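Preparing a Table Display for the Zurkmont Community Fair
Guidance for exhibitors, issued by the Office of Public Programs

Exhibitors who have been assigned a table at the February fair are asked to read this page before they begin work on their display.

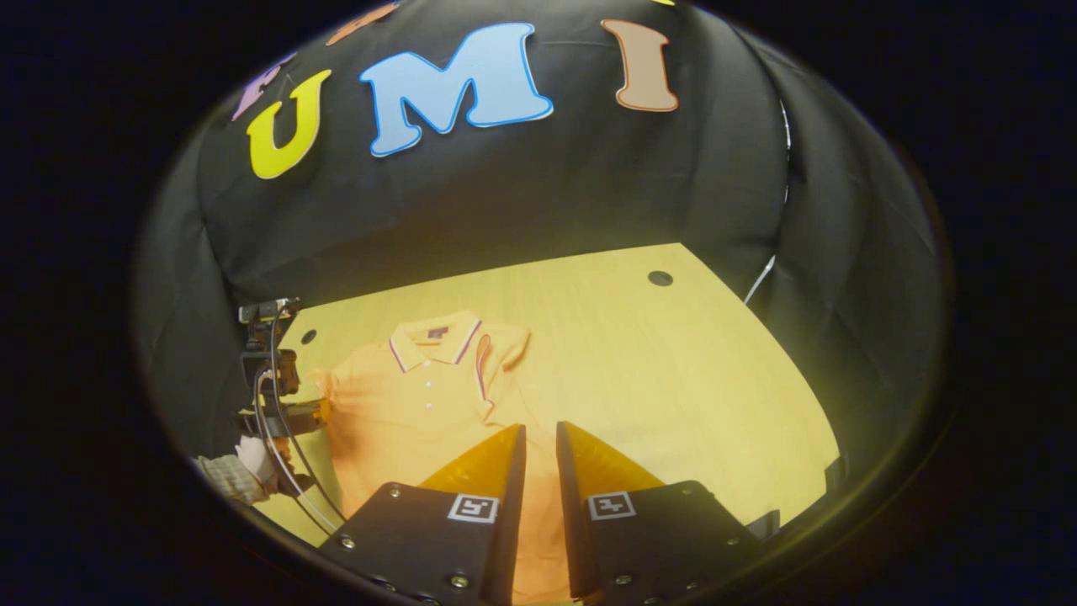
Each exhibitor receives one table, two chairs and a space behind the table for a backdrop. Exhibitors supply everything else. The steps are given in the order in which most groups find it practical to complete them.

Step 1. Confirm your space

Your confirmation letter gives your table number and the hall in which you have been placed. Tables in Vanags Hall stand against the wall. Tables in the Clendedell Room stand in rows, back to back, and a backdrop in that room will be seen from the next row as well as from your own. Please plan the reverse side accordingly or leave it plain.

Requests to change tables must reach the office before the floor plan is posted. Requests made on the morning of the fair cannot be considered.

Step 2. Settle on a single subject

A display that tries to present all of an organization's work is difficult to read from the aisle. Choose one subject and state it in a short title. A garden club, for example, might present seed saving this year and leave pruning for another occasion. Where two departments share a table, they should agree on one title between them.

Write the title down before buying any materials. The number of letters in it will decide how large those letters can be and whether they will fit on one line.

Step 3. Prepare the backdrop

Fabric is preferred to paper for backdrops. It folds for transport, takes pins well and can be used again. Choose a plain, closely woven cloth in a solid color. Very dark cloth makes bright lettering stand out, while pale cloth suits photographs and printed text. Press the cloth the day before and carry it rolled on a cardboard tube.

All cloth must carry a flame-retardant label or be treated with a spray sold for that purpose. Bring the label or the empty container with you. A member of the safety staff will ask to see it during setup.

Freestanding frames must have feet that sit flat on the floor. Frames may not be tied to pipes, light fixtures, door hardware or curtain rails. Tape may not be applied to any painted wall.

Step 4. Make the lettering

Cut letters from heavy paper or thin foam sheet. Rounded shapes with a thick outline are easy for children to read and forgiving to cut. Letters may be all one color or several, but the outline of each should differ clearly from its fill.

To place the letters evenly:

Lay the backdrop flat on the floor.
Find the center of the cloth and mark it with a pin.
Place the middle letter of the title on that mark.
Work outward to each side, judging the gaps by eye.
Step back to the far side of the room and correct any letter that appears crowded.
Pin each letter at the top and bottom.

Keep the whole title well inside the edges of the cloth. Letters placed near a fold tend to turn away from the viewer once the backdrop has been hung. Number the back of each letter in pencil if the title will be taken down and put up again at the hall.

Step 5. Arrange the table

The tables are sturdy and will hold up to 100 pounds. Heavier items, including aquariums and machinery, must be discussed with the office in advance.

Place tall items at the back and flat items toward the front. Leave a clear strip along the front edge where visitors may set down a bag or sign a sheet. If handouts are offered, put out a small stack and keep the remainder in a box under the table. Last year 3,781 visitors attended, and several exhibitors ran out of handouts before noon. We recommend that each table bring 300 copies.

A tablecloth is optional. If one is used, it should stop short of the floor on the visitors' side.

Items that visitors are welcome to handle should be marked as such. Anything fragile or of value should be placed out of reach or left at home. The office does not insure exhibitors' property.

Step 6. Write the captions

Captions should be brief, typed in a plain face and large enough to read while standing. State what the item is, where it came from and one fact about it. Avoid abbreviations known only to members of your organization. Captions in a second language are welcome and may be printed on the same card. Ask a person outside your group to read every caption before printing.

Step 7. Rehearse the setup

Assemble the complete display once, in any room with enough floor space, and note how long it takes. Groups that need more than an hour should request the early entry period, which begins at 6:30 a.m. Standard entry begins at 8:00 a.m., and all displays must be complete by 9:30.

Pack the following in a separate bag:

Spare pins and clips
Scissors
A cloth tape measure
A pencil and a marker
Extra caption cards
A copy of your confirmation letter

Electrical service

Outlets are available at a limited number of tables, which are marked on the floor plan. Exhibitors must bring their own grounded extension cord and cover it wherever it crosses a walkway. Cord covers may be borrowed from the Dusach Street entrance on request.

Taking down the display

Displays remain in place until the close of the fair at 4:00 p.m. Early removal leaves gaps in the rows and is not permitted except in an emergency. Remove all pins from the floor and the table before leaving. Boxes may be flattened and left beside the loading door.

Questions

Questions about table assignments, safety rules or early entry may be directed to Kavinda Selvanayagam, Exhibits Coordinator, in Room 333 of the main building. The office is open from 9:00 a.m. to 4:30 p.m. Please have your table number ready when you call or visit.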